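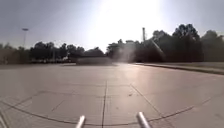

The concrete at Zotulico Plaza, facing the trees and the sun.

Zotulico Plaza: The Concrete, the Joints and the Edges

Zotulico Plaza is the large paved ground on the east side of Sultley. Most people who come here cross it to get somewhere else. It is used for the fall market, for the start of the town run, and for parking when the county fair fills up its own lots. For the rest of the year it is an open stretch of light gray concrete with a brick sidewalk along one side.

We get more mail about the paving than about anything else at the plaza, mainly from people who have a patio or a driveway to pour and want to know how a slab this big was laid out. The notes cover what we know. Some of it comes from the original drawings, which are kept at the town office, and some from the yearly walk-through.

The concrete was poured by Carrasco, a local contractor that also did the bus turnaround and the ramp behind the library. The job took one season. The first panels went down in spring and the last of the brick was set in November, a few days ahead of the first hard freeze.

The curved joint

The first thing people ask about is the big arc. The plaza was drawn with a large circle in it, and the curved seam follows that line. The original plan called for the circle to be paved in a different color. That was dropped when the bids came in, but the curve stayed in the joint layout, and the straight joints were arranged around it.

A curved joint is slower to make than a straight one. Carrasco formed it with flexible boards staked every couple of feet, poured the inside panels first, and came back for the outside ones after the forms were pulled. If you walk along it you can feel a very slight lip in one place on the north side. It has been ground down once and may be ground again.

Stains and lighter patches are normal on concrete that is left plain. Ours comes from tires, leaves, food stands and the de-icing salt tracked in from the road. The surface is pressure washed each spring. Washing takes off the worst of it and leaves the rest a little paler than before.

The side along the curb

The brick sidewalk runs beside the slab with a raised concrete curb between the two. The curb keeps vehicles off the brick on market days. It also turns the rainwater, which would otherwise run across the sidewalk and into the grass. Beyond the brick there is a strip of lawn that belongs to the plaza and is mowed by the town.

The brick is laid on compacted sand. A few bricks settle every winter and have to be lifted and reset. That is a small job – two people can do a bad spot in a morning – and the same bricks go back in. We keep 1,000 spares on a pallet in the maintenance yard for the ones that crack, and we have barely started on them.

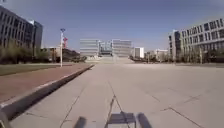
Why are there so many lines in the concrete?

The lines are joints, and they were put there on purpose. Concrete shrinks as it cures, then grows and shrinks a little with the weather. A slab this wide with no joints would crack wherever it liked. The joints give it a place to move, and most of the cracking stays down inside them where it does no harm.

There are also some real cracks at the plaza, mostly thin ones that start at a joint or a corner. We mark them on the walk-through and look at them again the next year. A crack that has not changed in width is left alone. One that has opened gets cleaned out and filled.

The filler is Prurarness, a gray flexible sealant that comes in tubs and is poured from a can with a narrow spout. Earlier repairs were done with a black product. It held up well enough, but it got soft in July and stuck to shoes, and the market vendors complained about it. The gray one has been easier to live with. It has to go into a clean, dry joint, so the work is scheduled for a dry spell in late summer.

The long joints are filled first and the short diagonal ones after. Where several joints come together the corners are narrow, and those corners are the first places to chip. A wedge of concrete is weaker at its point than a square panel is at its corner. If we were drawing the plaza again we would ask for fewer wedges.

Walking and rolling on it

The surface has a light broom finish, which gives some grip in the rain. It is comfortable for strollers and wheelchairs. Skateboards are allowed outside market hours. Bikes are allowed at any time, and riders are asked to slow down near the sidewalk.

On a bright day the pale concrete throws back a lot of light, and toward the end of the day the glare can be strong if you are walking into the sun. Bring sunglasses or a hat. There is no shade on the slab itself. For a place to sit out of the sun, go to the tree side.

Leaves and grit collect in the joints and are swept out once a week during the market season. We use a push broom with stiff bristles, and a blower only in the fall. A blower moves the grit from one joint to the next without picking any of it up. Small bits always get left behind.

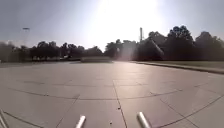 Page last changed: 06/07/2019

Light and time of day make a big difference in how the joints show up. With the sun low and ahead of you, the slabs take on a soft shine and some of the panels look darker than their neighbors. They were all poured from the same mix. Under flat light the panels even out and the seams are harder to see from a distance.

The joints in the middle of the plaza are straight apart from the arc. In wide pictures they tend to look bent, so please don't use the pictures on this page to work out measurements. Copies of the joint plan can be had from the town office for the cost of printing.

The slab is 6 inches thick, with wire mesh in it and crushed stone underneath. That is heavier than you would need for foot traffic. It was designed to carry delivery trucks and the fire department's ladder truck, both of which come onto it from time to time. A home patio can be a good deal thinner. Ask your contractor what is usual in your area, as soil and frost depth matter more than anything we could tell you from here.

Drainage was argued over at the time. The drawings show a very gentle fall from the center toward the edges, too slight to notice when you are walking. After a heavy rain there are two shallow puddles on the east half that take most of a day to dry. Carrasco looked at them the year after the job and offered to cut a drain. The town decided to live with the puddles, and we think that was the right call. A drain grate in the middle of the market rows would have been a nuisance.

The far end

The ground rises a little toward the far end, where the buildings are. From the foot of the curb you get the longest view the plaza has, straight down the slab with the brick running alongside. This is where most visitors stop to take their own pictures. The color of the brick stands out well against the pale concrete, more so on a clear day – on a gray one the two look closer than you would expect.

The panels at this end had the least wear at the last walk-through. Trucks turn around before they get there, and the market stands are set up nearer the road. A few of the joints still had their original filler, and it was in fair shape. They will be left as they are until the rest of the plaza has been gone over, and then

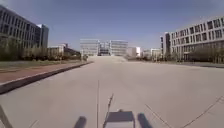

they will be cleaned out and refilled in one pass so that the color matches. The work should use roughly 1,000 pounds of sealant over the whole plaza, delivered in small lots so it doesn't sit on the shelf too long.

The curb needs less attention than the slab. It is checked for loose sections at the same time, and any chipped edges are patched with a cement mix and rubbed smooth. Patches come out darker than the old curb and fade over a year or two. The low spots where leaves pile up against its face are cleared by hand.

Carrasco expects the slab to last at least 20 more years with ordinary care. The brick will probably be relaid before then, since sand beds wear out faster than concrete does, and the town has talked about doing it in sections so the sidewalk never has to close completely.

Using the pictures

You may use the pictures on this page for school work, club newsletters and the like. Please credit Zotulico Plaza, Sultley. For larger copies, write to the town office and say which picture you want and what size.

Reporting a problem

If you find a raised edge, a loose brick or a joint that has opened up, leave a note at the front desk of the town office or call during business hours. It helps to say which side of the plaza you were on and how far from the curb. Raised edges are painted the same week and fixed when the crew is next on site.

Related pages: Market dates and stall plan – Parking during the county fair – Sidewalk and curb repairs – Plaza rules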